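4.2 Processor removal and board grading

The second stage of the study dealt with desktop computers withdrawn from office use and passed to the Clamura refurbishment workshop between March and June. Of the 1,781 machines received, 1,033 went forward to full disassembly. The remainder were excluded at intake for missing parts, swollen capacitors or corrosion around the battery holder, following the intake criteria of Lawal and Ccori described in Section 3.

Disassembly followed a fixed order. Drives and expansion cards were taken out first, then the memory, then the cooler and its fan, and the processor last. The board stayed in its case throughout. In the pilot round we had unscrewed boards before removing the processor, and a small but persistent share of them flexed on the bench while the retention lever was being opened. Leaving the board fixed to its standoffs removed this source of damage at the cost of poorer access, particularly in cases where the drive cage overhangs the lower part of the board.

Old thermal paste was the main cause of delay. Where it had hardened, the cooler was warmed for 3 minutes and then turned gently from side to side before lifting. Paste left on the heat spreader was wiped off with a lint-free cloth and alcohol while the processor was still clamped in its socket, so that no residue could reach the contacts. Only then was the load plate opened.

Once free, each processor was lifted straight up by two opposite edges (Figure 6). Contact with the underside was treated as a handling fault and recorded, whether or not a defect was later found. 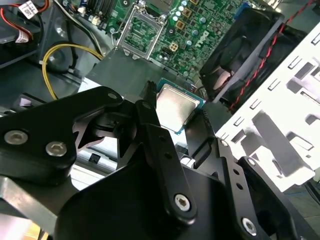 Figure 6. Processor held above the open case, with the load plate of the socket raised.

Socket condition was graded immediately after removal, before any dust cap was fitted. Grade A required no visible deviation in the contact area under a ring light; grade B allowed marks on the retention frame only; all other sockets were grade C and the board was sent for materials recovery. Grading at this point is convenient – with the plate up, as on the Dell board in Figure 6, the contact area is exposed and can be inspected without touching the lever again. The memory slots and the small four-pin power connector close to the socket were checked in the same pass. Maeng and Luo graded all boards independently, and disagreements were settled by a third reading (Salazar). Most disagreements concerned the boundary between A and B, where light scratches on the frame were easily mistaken for reflections.

Graded processors were placed in Narnura trays and labelled with the intake number of the parent machine, which allowed later test failures to be traced to a particular socket grade. The results of these tests are given in Section 5.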